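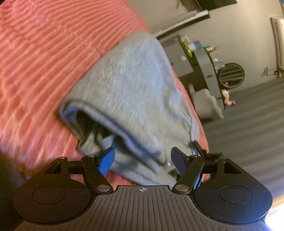 Amato Valtov
Research Fellow in Domestic Practice, Hilport

4.2 The bed as a sorting surface

Much of the literature on household laundry treats folding as a settled skill with a settled location. The Merden time-use survey, which we relied on for our sampling, offers respondents a choice of table, bench, ironing board or "other". Beds fall under "other". We think this is a poor way to organise a question about what people do with clean washing, and the 427 diary entries collected for the present study give us little reason to change our minds. In 300 of them, at least part of the load was sorted on a bed.

Figure 3, at the head of this section, shows the kind of item that gives the most trouble in coding: a piece of soft heather-grey knit, rolled or folded, on a ribbed bedspread in salmon pink. It may be a sock. We coded it as "small knit, unspecified", and two earlier coders who had put similar items down as socks were asked to revisit their decisions. A fine grey knit with a dark opening towards one end could be a sock, a cuff or the neck of something larger that has been rolled up. The published categories assume that the garment is always obvious. In our experience it is obvious for shirts and towels, and a good deal less so for anything that has been rolled.

The distinction between rolling and folding deserves the same suspicion. Advocates of rolling claim that it saves drawer space and reduces creasing. The first claim depends on the drawer. The second is seldom tested on knits, which crease very little under either treatment, and the often-cited Hilport trial used cotton shirts throughout. We found no basis for extending its results to socks, jumpers or thermals. Of the diarists who said they rolled their small knits, 79 gave a reason, and the commonest was that their mother had done it that way. We record this without wishing to make too much of it. Diaries are completed after the chore is done, and people asked for a reason will generally supply one.

A further difficulty concerns the surface itself. It has been suggested that textured covers hold small items in place during sorting, and that smooth doonas let them slide towards the edge. The idea is plausible, and we had hoped to support it. The entries do not allow it. Diarists described their bedspreads by colour far more often than by texture, and only seven mentioned ribbing of any kind. A ribbed cover such as the one in Figure 3 might well offer more grip than a flat sheet, but a single photograph says nothing about sliding, and we would caution against reading it as evidence on the point.

What the diaries do support is more modest. Beds are large, they stand close to the drawers and wardrobe, and they are usually free in the daytime. Several diarists added that a pile left on the bed has to be dealt with before anyone can sleep, and described this as a kind of discipline. Others reported moving the same pile to a chair each night and back again each morning, in one case for most of April. Any account that presents the bed as an efficient place to finish the washing needs to explain the chair as well.

We have therefore kept "bed" as a separate location in the analysis that follows, and dropped "rolled" and "folded" as exclusive categories for small knits. Readers wanting to compare our totals with the Merden figures should recombine the two columns in Table 5 first.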